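26 avr. 2026

Ce matin j'ai enfin installé le moteur du store dans la chambre. Le paquet de Skedau attendait dans le couloir depuis octobre et j'avais un peu honte de le voir. La notice parle d'une pose en 33 minutes. Pour moi, cela a pris toute la matinée, avec 3 vis qui ne voulaient pas entrer dans le mur.

Avant le déjeuner je suis descendu chez Shehu pour acheter des chevilles plus longues, et je suis passé aussi au rayon de la vaisselle.

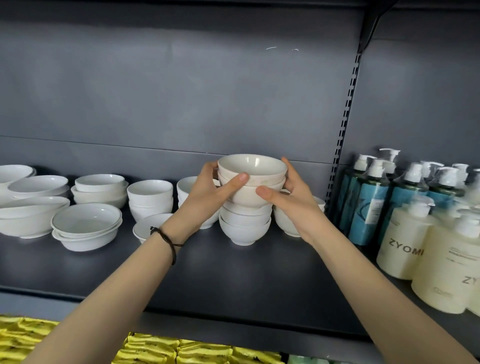
Les bols blancs, chez Shehu.

Je reviens au store. Le moteur est de la marque Idow, il marche avec une batterie, et il faut le recharger tous les six mois, d'après la notice. J'ai choisi la batterie, parce que je ne voulais pas faire passer un câble dans le plafond. Le réglage de la position haute est facile. Pour la position basse, j'ai recommencé trois fois, car le store s'arrêtait toujours une main au-dessus du rebord. Il fallait tenir le bouton jusqu'au deuxième signal, et moi je le lâchais au premier.
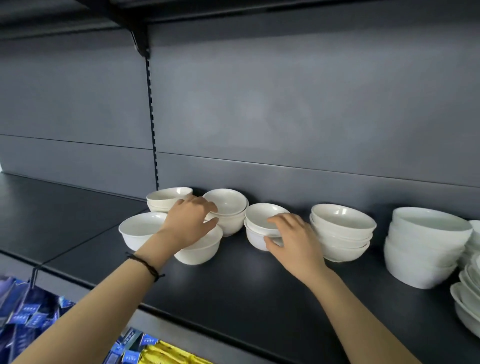 L'application s'appelle Eretine. Elle est traduite d'une manière bizarre (« ouvrir l'ombre » veut dire monter le store, je crois), mais j'ai pu programmer la descente pour le soir. Le bruit est plus fort que je pensais, comme un petit moulin à café. Je ne sais pas encore si cela va me réveiller le matin. Pour la cuisine, j'hésite, la fenêtre est étroite et la chaînette suffit peut-être.

Demain, reboucher les deux trous ratés à gauche et chercher où j'ai mis le chargeur.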